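Workshop tips: when the gripper won't let go

Dustgate workshop pages, June 16, 2023

A gripper that jams shut is the most common fault we get asked about on small bench arms. Ours did it last month with a pine block between the fingers, and Cletus Zamora got a pinched thumb trying to pull the block free. The skin wasn't broken, but he could have avoided it.

Cut the power at the wall before you touch anything. The stop button on many arms only pauses the program, and the motor may still be holding. Keep one hand under the arm as the power goes off, in case it drops.

Do not pry the fingers apart with a screwdriver. Work the block out sideways with a strip of stiff card. If it won't budge, back the drive screw off by hand, a quarter turn at a time.

Once it is free, look for sawdust in the joints. Brush it out dry. Oil makes a paste with fine dust, and we had the same jam again 2 days after oiling ours. Wipe the inside faces of the fingers as well, as glue and pitch build up there.

Check the fault log if your controller keeps one. Ours showed code 1004, which on our setup means the motor pulled too hard for too long. Lower the grip force one step before you try again.

Clear the work surface, then run open and close 5 times at the slowest speed with nothing in the grip. Rochelle Blackwood does this in the simulator first, so a bad setting shows up before the real arm moves.

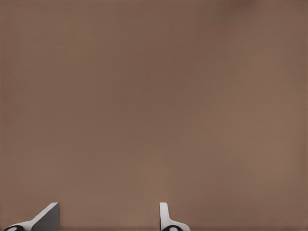
Simulator view: fingers open, nothing between them, bare surface.

If one finger lags behind the other, stop and check the screws at its base. Keep hands clear until the power is off again.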